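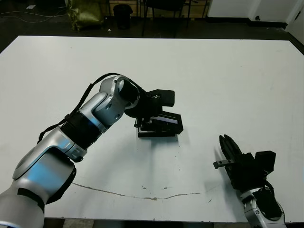
Varnance packing trial: gallery and equipment notes
September 29, 2025

We have been working out what a second two-arm station would cost us and what we would need to buy to go with it. The first station has been set up at our Varnance site since August. This page collects pictures from the trial along with the notes that fed into the budget, mostly for people at the other sites who asked what they should plan for.

The job we are pricing is small gift boxes. Each one has a base and a separate lid. The order from Braltosex calls for 300 boxes per shift, and that number drives nearly everything else on the list.

Arms
Two arms per table, mounted on the near side. We got quotes from Clorkon and Okabe. Okabe was cheaper on the arms alone, but Clorkon included the controller and one year of service. With those added in, the gap was small enough that we went by delivery time, and Clorkon could ship 40 days sooner.

Grippers
Both arms use two-finger parallel grippers. Budget for spare fingers from the start. We ordered one set and should have ordered three. A wider finger is on the quote for the second station, and it will be tried on lids first.

Table
A plain white top with nothing fixed to it. The surface picks up scuffs and specks, and there is a brownish line across ours that looks like a crack. A replacement top is in next year's budget as its own line. If you are buying new, ask for a price on two tops together. 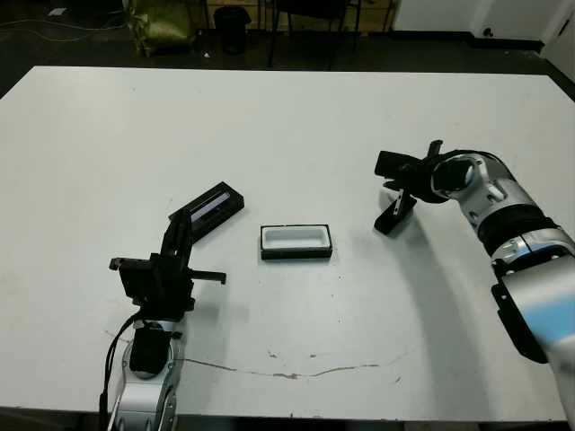 Lids are the slow part of the job. Placing a base is simple, but a lid has to be held at the right angle and brought down square. We planned the station time around lids only and treated everything else as spare time. Anyone pricing a similar job should do the same.

Cables
Order longer than you think. The run from the arm base to the wrist needs slack for the full reach, and the floor run needs a cover. We left floor covers off the first order and paid separate shipping for them later.

Floor space
Leave up to 100 inches clear behind the table if people need to walk through. Measure with chairs and bins in the room, the way it is on a normal day.

Still open
The service contract after year one, who pays for operator training, and whether the second station goes in at Varnance or waits for the new building. The Clorkon quote is good for 88 days.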